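Gripper tryouts, home round

Quick page, more notes later. We've been comparing finger pads for the hand-held grippers, the blue textured ones against the plain black rubber we started the year with. Everything done in ordinary rooms on ordinary stuff. Bench results are on the other page, this one is just the rooms.

Setup for all of it: same two-jaw linkage, same wrist camera, wide lens. 14 sessions so far, 197 grasps logged by hand (my handwriting, sorry Frøydis). Target for December is 1000. We'll see.

Pads go on with double sided tape for now. Arnitz pattern on the blue ones, coarse side facing in. Wipe them before each session or the lint gets everywhere and then your numbers are junk. 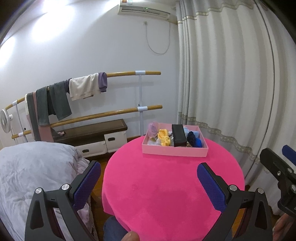

Blue pads, pink cloth, box of mixed small things at the far side. Bedroom session.

Soft bundles are where the pads differ most. Plain rubber slides over thin fabric and you end up pinching twice. Blue grabs a fold first go most times, but then it dosn't want to let go, esp. with anything sheer. Opened the jaws all the way and the stuff just hung there. Frøydis Dahlgren says round the top corners of the pad. Trying that next.

Hard cases with smooth tops: no real difference. Both fine if you come in square, both bad if you come in tilted. Crumpled plastic, bad with everything. Also the noise.

Camera notes. Wide lens sees both fingers the whole way through the travel, which we wanted, but corners go dark and anything bright washes out the wall. Tried the narrower Namano lens for two sessions, nicer picture, lost the fingertips when fully open. Back to wide. Exposure locked from now on, auto was jumping around every time the wrist turned.

Linkage notes. Pivot pins loosened on the older pair after the Bragança trip. Threadlock, the blue kind, let it sit overnight. Check them before you start and not in the middle of a run like I did. Some play in the left jaw is still there, can live with it.

Two-handed stuff: cloths and folded things are much easier with a gripper in each hand. Slower to log though. Clip number 1896 in the shared folder is the best one if you want to see how the hands should be spaced. Dont stand too close to the table, knees get in the way of the wrist on low reaches.

Still to do: rounded pads, softer tape, a second try with the Hastuswood handles (lighter, but the trigger is stiff and my finger was sore after one session). If you have a spare set of the black fingers with the longer tip send them over, I'm down to one pair.

More when the new pads are cut.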